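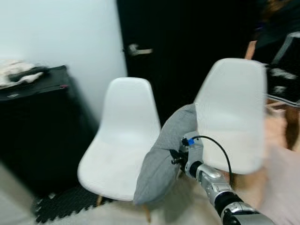

I went along to Skikgate on Friday expecting to hear about robots, and mostly I heard about money. Fair enough! They've finally settled what they're buying for the next stage of the home-help work, and after months of me pestering them for an answer I got to sit in a corner with a coffee and go through the list.

The short version is one new arm setup now, a second one maybe in February, and a lot more soft furnishings than I'd have guessed.

Sointu Harju put the budget together and she's pretty frank about where it went. The first draft had two complete setups in it, and then the quote from Jääskeläinen came back with the service plan as a separate line and that was the end of that. So the second setup has moved to the next round, and the service plan stayed. She'd sooner have one arm that gets looked after than two that sit waiting on parts, she told me, and having heard about last winter I can see her point.

What I didn't expect was how much of the planning is about ordinary household stuff. Cushions, pillows, sheets, chairs. The current work is all picking things up and putting them somewhere sensible — a cushion off a chair, a pillow back where it belongs — and fabric is a pain. It droops, it bunches, it slides about. They've put in for 80 more soft items in different sizes and fillings, and the whole lot costs $3,354, delivery included.
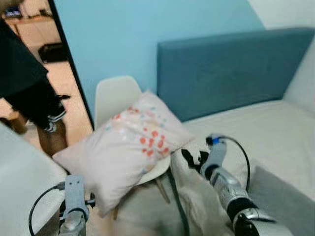
Then there are the gripper fingers. Jouko Pelkonen looks after the hardware and he has views on these (I got most of them over lunch). He wants spare sets on the shelf before anything else gets ordered, and he wants them from Pliswood because the lead time is 26 days and the other mob couldn't give him a date at all. The Skullo fingers were cheaper per set. He tried them for a week and sent them back, and that's all he'd say about it.

Cables got their own line too, which made me laugh until he explained how many hours get lost when one gives out and there isn't a spare in the building. Fifty-five dollars a pop, so not a fortune, but no one had ever budgeted for them before. They just came out of whatever was left over.

I asked whether they'd looked at leasing. They had, and Sointu went through the sums with me twice. It works out well if you hand the gear back after a year, and badly if you keep it any longer than that, and they always keep it longer. So they're buying.

Still up in the air is the room. Everyone would like a bit more floor space, and a proper set of drawers and a laundry corner for the next lot of tasks, but that depends on the lease and there's no figure against it yet. Jouko has already measured up, mind you. I'll be back once the new arm is out of its box, and if the February order goes ahead I'll post the final numbers.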